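Corina Cozma keeps the rules for simulated robot testing at Prultau on two printed pages. She has been asked to make them longer many times and has mostly said no.

"People stop reading at page three," she says. "I would take two pages that get followed."

Cozma runs the test group, which checks robot arm software in simulation before it goes to a real arm. Her rules cover what has to be written down before a run starts, what counts as a pass, and who gets to say so. We talked in May, in the room where her group does its reviews.

The first rule is that the pass condition is fixed before the first run. She says this came out of an early project called Faltik, where the team changed its idea of success halfway through the week. "At the start, a grasp counted if the object left the surface. By the end it counted if the object stayed up for 5 seconds. Both are fine. But the two sets of numbers went into the same table, and we had to throw the table out."

The second rule is about contact. A run in which the gripper hits something it was not supposed to hit is a failure, even if the task gets done afterward. Darius Barbu, who writes most of the kitchen and household tests, argued against this one for months. He thought light touches should be allowed.

"I still think so, a little," Barbu says. "A person opening a cabinet bumps it all the time. But I could never write down what a light touch was in a way that two people would score the same. So it stays a failure."

Paneled surfaces are where the argument comes up most. The grooves give the fingers edges to catch on, and a small error in position matters more than it would on a flat board. Barbu asks reviewers to look at the gripper's view as well as the score.
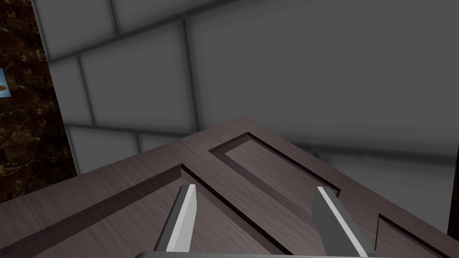 Gripper fingers just above a grooved wood panel in simulation.

A full test is 1,000 runs with the starting positions varied. Reviewers do not watch all of them. They watch 45, picked by a script, and every run that was marked as a contact failure. The person who wrote the test can't be one of the reviewers. Widad Awad, who joined from Iordache and does a large share of the reviewing, says that last part is the one she would fight for.

"If you wrote it, you know what it was meant to do, and you see that," she says. "I see a finger going into a groove."

Awad also wants each report to say plainly what the simulation leaves out. Friction on wood is the usual item on her list, then lighting, then how much a real door flexes when it is pushed. The rule says the list goes on the front page of the report — not in an appendix.

Cozma is careful about what a pass means. It lets the software move to a real arm at reduced speed, with a person at the stop button. It does not shorten the physical tests. One customer asked for that last year and was turned down.

"They had a good score and they wanted credit for it," she says. "I understand that. The score tells me the software is worth the arm's time. I can't sign for more."

She does expect one change. The rules say nothing about reusing old scenes, and some of the household rooms have been used so often that the software may be tuned to them. Barbu is drafting a limit. His current version retires a room after three full tests, and Awad thinks that is too many.

The draft will have to fit on the second page. Cozma says there is room if they cut the paragraph on file names.

Related
Bo-ram So on writing a stop procedure people will use
Endau opens its gripper test notes
What goes on the front page of a test report
Lorena Quiroga: keeping logs for small robot teams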